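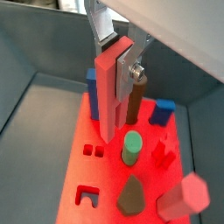 Handout 2: Prisms, Volume and Surface Area

A right prism has two congruent bases joined by rectangles. Volume is base area times height: V = Bh.

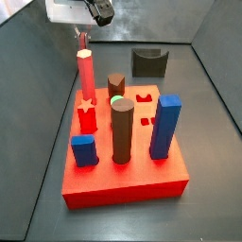
Fig. 1. Hexagonal prism, upright.

Lateral area is base perimeter times height: L = ph. For p = 18 cm and h = 2 cm, L = 36 sq cm. Add 2B for the total.
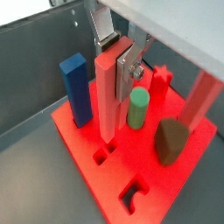 Fig. 2. Rectangular prism (dark blue), left side of board.

Keep units consistent.
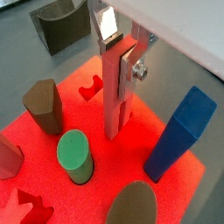

Oblique prisms use the same volume formula, with h measured perpendicular to the base. Problems 18 to 32 are due in lab.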